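又是快半夜才坐下来写。二月过得太快了，上次说要写搬家后续，拖到现在。先写一点是一点。

先说结论，搬完了，人还活着。箱子还剩9个没拆，堆在走廊，每天侧着身子过。里面是什么我大概知道，冬天的被子，一些电线，大学时候的讲义，还有一箱我在胶带上写了"重要"两个字的东西。重要什么呢，不知道，当时太累了，后来几箱全写的重要。

有人留言问为什么从Plivdale搬走。房租涨了呗。原来那间住了好几年，楼下就是面包店，早上五点多开始有味道，夏天开窗睡觉会被香醒。听着很美好对吧，连续醒三年你试试。但是现在闻不到了又有点想。人就是贱。

房东Teresa Duggan人其实不错，走的那天来收钥匙，检查了一圈，指着厨房墙上那个钉子眼看了半天。我心想完了，押金。结果她说这个眼是她前夫打的，挂一个钟，钟早没了。然后就签字了。押金全退。我站在那儿不知道该说什么，说了句谢谢你的墙。什么话。

新家小一点，但是亮。看房的时候是下午四点，太阳斜着打进来，中介还在讲物业费，我已经不听了。后来才发现那天看到的光每天只有四十分钟左右，其余时间就是普通的亮。也行。普通的亮也是亮。

好，讲正题，这次主要想记一下扔东西这件事。

我一直以为自己东西不多。真的，跟别人讲起来都是"我没什么东西的"。开始打包第一晚就被打脸。光是杯子，一个人住，杯子摆满了一张桌子。展会送的，朋友送的，超市积分换的，有一个缺口的还舍不得扔，因为缺口在把手那边不影响喝。每个拿起来都有理由。最后规定自己，一手能抱走的留下，其他全送。抱的时候掉了一个，又少一个。

衣服更惨。网上那套方法我都试过，什么一年没穿就扔，什么拿起来问自己心不心动。问了，全都不心动，但也不能光着出门吧。后来用的土办法，把所有衣服拿出来，假装明天要出差，只能带一个箱子，装进去的就是真正会穿的。装完一看，三条裤子几乎一模一样。剩下那些为什么买，想不起来了。有一条裙子吊牌还在。

书是最难的。也最重。搬家师傅掂了一下箱子问我是不是搬砖的。我说是书，他说那还不如砖，砖起码能垫东西。书也能垫东西的师傅！我没说出口。卖旧书的那家店，店名叫Nasholm，在旧城那条坡上，老板收书不看内容，翻一下有没有划线，有划线的不要。我的书一大半都有划线。所以一大半又背回来了。上坡背上去，下坡背下来，这个下午我永远记得。

背回来那晚就坐在地上翻。翻自己二十出头划的线，好羞耻。有一本小说，整段整段地划，旁边写"是的！！"。是什么啊。现在看那段就是讲一个人在等公交车。但是也有一两句，还是觉得好，想不通当时是怎么看懂的，明明那会儿什么都没经历过。这种就留下了。没划线的反而都卖了，想想也合理，没划线说明没看完。

大件的话，沙发我在网上挂了，挂了两周没人理，降价，来了个人说能不能再送个茶几。送。只要你来搬，什么都送。他们两口子来的，男的量了门，量了沙发，又量门，脸色越来越不好。最后是把沙发腿拆了竖着出去的，拆腿用了一个多小时，螺丝滑牙。我在旁边端茶递水，心里只有一个念头，不要反悔不要反悔。没反悔。走的时候他们还给了我一袋橘子，很甜。现在那个沙发应该在Golberg那边哪户人家的客厅里，希望他们喜欢，左边坐垫要定期翻面，我忘记讲了。

还有信。抽屉最下面翻出一沓，有外婆的。她不太会写字，一张纸上就几行，每封都差不多，问吃饭了没有，天冷加衣服，家里都好勿念。以前觉得没什么可看的。这次看了很久，晚饭都没做。后来下楼买了碗面，回来接着看。面坨了。

信没有扔，不讨论。

搬家公司这里提醒一下，一定要提前问清楚楼层费和停车距离。我第一家打电话报价很好听，结果加来加去，没电梯加钱，车停不到门口加钱，冰箱加钱。冰箱为什么加钱，冰箱不是家里都有的东西吗。后来换了一家小的，Abdel Rahman，也是邻居介绍，一口价，连拆带装701块，说好了就没再加过。来了2个人，话很少，动作很快，中间休息只喝自己带的水。有一个小伙子搬镜子的时候全程闭着气，到了楼下才呼出来，我也跟着呼了一口。

镜子没事。碎的是一个盘子，我自己包的，怪不了别人。

对了，还有一个教训，最后一晚要用的东西一定单独放一个包！！我把牙刷、充电线、睡衣、剪刀全封进箱子了，封在哪个箱子不知道，要找就要拆，要拆没剪刀，剪刀在箱子里。那晚拿钥匙划的胶带，划了四个才找到充电线。牙是用手指刷的。别问。

到了新家反而安静下来。第一晚睡床垫，直接放地上，天花板显得特别高。楼上有人走路，走来走去，走到十二点多停了。我躺着想这个人在干嘛，可能也在找剪刀。

邻居还没认全。对门是个老太太，养了一只很老的猫，猫每天固定坐在楼梯第三级，你从它旁边过它也不让。我现在养成习惯了，上楼先跨一步。昨天手里拎着菜，忘了它不在，还是跨了一步，老太太正好开门，看见了。她没说话，笑了一下把门关上了。这应该算认识了吧。

菜市场走路过去要一刻钟，比以前远，但是东西新鲜，豆腐特别好。卖豆腐的阿姨只做上午，去晚了就剩豆渣。豆渣也能吃的，加葱加鸡蛋摊饼，我摊糊了两次，第三次成功了，吃到撑。改天写个做法，不过也没什么做法，就是火小一点，别急着翻。我就是老急着翻。

说到急，这阵子最大的感受就是什么都想一次弄好，灯要装，窗帘要量，网要开，水表要过户。列了个单子贴在冰箱上，划掉一条加两条。后来有天实在烦，把单子撕了，出去走了一个多小时，沿着河一直走到没有路灯的地方再折回来。回来重新写了一张，只写三件。第一件是买灯泡。到现在还没买，厨房那盏还是一闪一闪的，切菜要等它亮。

窗帘倒是量好了。量了两遍，两遍数字不一样，第一遍146公分，第二遍我就不说了，反正按第一遍订的。如果短了就短了，底下露一截，当透气。

朋友说要来暖房，我说再等等，等箱子拆完。她说那你这辈子别想暖了。有道理。所以定了下周，来了就坐地上，谁来谁拆一箱，拆到什么带走什么（信不行，那箱我做了记号）。菜还没想好，大概火锅，火锅不用盘子，盘子不够。豆渣饼可以摊两张，反正练出来了。

还有评论里有人问旧书店老板收不收杂志，不收，我问过了。也不收字典。字典为什么不收我也没敢问，他那天心情看着不太好，一直在找眼镜，眼镜就在头上。 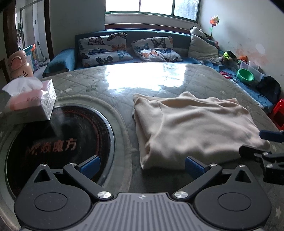
哦对，旧书店二楼有卖唱片，想去的记得下午去，上午那个楼梯口锁着的。我上次没上去，背着书呢，实在没力气。下回空着手去，看看再来写。太困了，错别字明天改，先发了。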